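Part-Time Kitchen and Supper Coordinator, Brornton Community Supper Club

Posted June 9, 2025
Hours: 13 a week, mostly evenings
Contract: fixed term to start with, beginning in September
Reports to: Judite Pinheiro, club manager

Brornton Supper Club feeds people in a converted seed warehouse behind the Nedow bus depot. We do one sit-down supper a week, a soup lunch, and a cookery evening for people who have reached adulthood believing that an onion is a kind of emergency. The food is plain, the portions are generous, and the heating has moods.

Our present coordinator is leaving us to live near the sea, which we are trying to be pleased about. We need someone to take over the running of the kitchen before the autumn programme starts, ideally while she is still here to explain the oven.

What the job involves

You will plan menus, order food, draw up the rota and make sure that what comes out of the kitchen is hot, safe and recognisable. On supper nights you will be in charge of a team of helpers whose ages, abilities and opinions on garlic vary a great deal. Some of them have cooked professionally. Some of them have been asked not to cook at all and are excellent at drying up.

You will also look after the cookery evenings. These are small, friendly and a bit slow. Fernanda Cardoso teaches them and will go on teaching them, so you won't have to stand at the front and be inspiring. You will have to buy the right flour.

There is some paperwork. We need allergen sheets for every dish, fridge temperatures written down twice a day when the kitchen is open, and a food budget that adds up at the end of the month. It is currently kept in a spreadsheet called FINAL FINAL 2. You may rename it.

Who we are looking for

You have cooked for large groups and would be willing to do it again. You hold a current food hygiene certificate or will get one before you start (we'll pay). You can tell a grown man that he must wash his hands, and have him still like you afterwards. You can add up.

It would help if you could drive the van, a Wurener of great age which pulls to the left. It would also help if you had worked with people who are learning English, as a good part of our cookery group is. A sense of humour isn't on the list. Every advert asks for one, and the people who most need telling always think they have it.

We don't mind where you trained, or whether you trained. Our best ever coordinator came from a school canteen and our worst had worked in two very good restaurants and cried about the saucepans.

What you get

The pay is £684 a month before tax, with paid holiday in proportion. You also get supper on the nights you work, a locker that nearly shuts, and a yearly kitchen budget of £900 for equipment, to spend as you see fit. Judite will ask that you see fit to replace the colander.

The kitchen itself is in better shape than the rest of the building. There is a six-ring hob, a walk-in larder and a long prep counter, and plenty of room to lay things out before service.

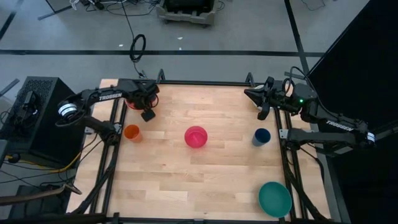 Storage is the weak point. Dry goods go in the larder, pans go on the rack, and everything else goes in the cupboard under the stairs, where it is found again at Christmas. If you have strong views on shelving we would like to hear them at interview, up to a point.

How to apply

Please write us a letter of no more than two pages. Tell us what you have cooked, for how many, and what went wrong. Add the name of one person who has worked alongside you and will speak to us on the phone. We don't need a CV, though you can send one if you've already gone to the trouble.

Leave your letter at the front desk or post it to Judite Pinheiro at Brornton Supper Club, Grønli House, Nedow. We read letters as they come in and will close the advert once we have enough good ones, so don't spend the summer polishing yours.

Interviews last an hour. Half of it is talking and the other half is making soup with whatever is in the larder. Travel costs are paid on the day, in cash, from a biscuit tin.

The building has a ramp at the side door and an accessible toilet on the ground floor. If you need anything changed for the interview, put it in your letter and we will sort it out. Job shares are welcome, provided you have already met each other.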